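Brurkora arm build gets a second joint and a kitchen to practice in

Arango workshop crew hopes to have the thing moving on a real counter by June

The shared workshop at Brurkora in Arango has its robot arm standing up again. Second joint went on this week, third one is printed and waiting on bearings. The project goes by Grarkis, a name that was on the whiteboard before anybody had settled what the arm was for.

What it's for now is breakfast. Toast, mostly. Pick up a slice, get it to the toaster, push the lever, put sauce on afterward. Members voted for that over a bench helper that would hand out screwdrivers, and the vote was closer than the toast people like to admit.

Spending so far stands at $1,204, most of it motors. The workshop put in $500 from the tool fund and the rest came from members. A further batch of money is wanted for the wrist, where the first gearbox stripped after 20 minutes of lifting a bag of rice. The replacement has metal gears and weighs more, so the elbow motor has to be swapped too. That was not in the budget.

Bearings are the holdup right now. Wrong size came the first time, right size is on backorder. Anyone in the area with a drawer of thin section bearings is asked to bring them by, evenings after 7, side door.

In the meantime the software half of the group has kept going without an arm. They work in Sadero, the simulator one of the members set up on the old video editing machine upstairs. The virtual kitchen has a marble counter, a two-slot toaster, a slice of bread and a red squeeze bottle. The arm in there is a stock model, a lot smoother looking than the one on the bench, which is aluminum tube and orange plastic and has a bicycle brake cable running down one side.

Switching between the two is going to be work. Joint lengths dont match yet, and the real gripper opens wider than the simulated one. The plan is to measure the finished arm once the third joint is on and then redo the model from those numbers. Until then the group is practising the parts that carry over: how to come at an object from the side, how slow to go near the counter, what to do when the gripper closes and there's nothing in it.

The squeeze bottle is the sore point. Tall, narrow, easy to bump. In a run of 30 tries last week it was knocked over in more than half, usually by the back of the hand on the way to something else. One fix being tried is to treat the bottle as fatter than it is when planning a move. Another suggestion, written on the whiteboard in capitals, is to buy sauce in packets.

Bread has its own troubles. Lying flat on a hard counter, there's not much for the fingers to get under. On the bench they've tried a thin spatula fingertip cut from a cutting board, and it works on stale bread. Fresh bread folds. The same fingertip hasn't been drawn up for the simulator yet, someone has to find the evening for it.

Safety got a whole meeting. The arm will be bolted to a bench with a kill switch on each side, and the power supply will be capped low enough that a hand can hold the elbow still. No toaster gets plugged in while the arm is being worked on. For the first month the toaster stays cold in any case, and the arm will drop bread into it and take it out again, nothing else. The taking out is done by turning a whole toaster upside down for now, by a human. A better idea is being looked for.

There was some grumbling at the same meeting over bench space. The arm takes up the long bench by the window, which the guitar repair people use, and they've been on the folding tables since winter. Agreed in the end: Grarkis gets the bench until June, then moves to the back wall next to the laser cutter, finished or not. The back wall needs a new outlet first. The landlord has been emailed.

Plans for the first two joints are up in a binder at the front desk and can be copied. The printed parts need a machine with a fairly big bed, or can be split and glued, there's a page on that. Screws are all one size on purpose. The wiring diagram in the binder is out of date, ask before following it, the red and yellow leads at the shoulder have been swapped.

New people are welcome on either half. Hardware meets in the main room, software upstairs, both starting at 7 and going till whoever has the key wants to go home. No experience needed for the hardware side, there is a lot of sanding. Software side would like someone who has done any 3D modeling at all, and somebody patient enough to sit through reruns and write down which ones went wrong and where the hand was at the time. Bring your own mug. Parking behind the building is fine after 6 but not in the two spots by the ramp.

Next thing on the software list is the bottle approach again, this time with the hand coming in low from the side and the toaster left out of it altogther.

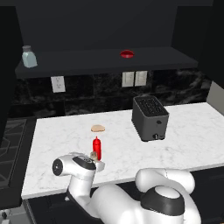
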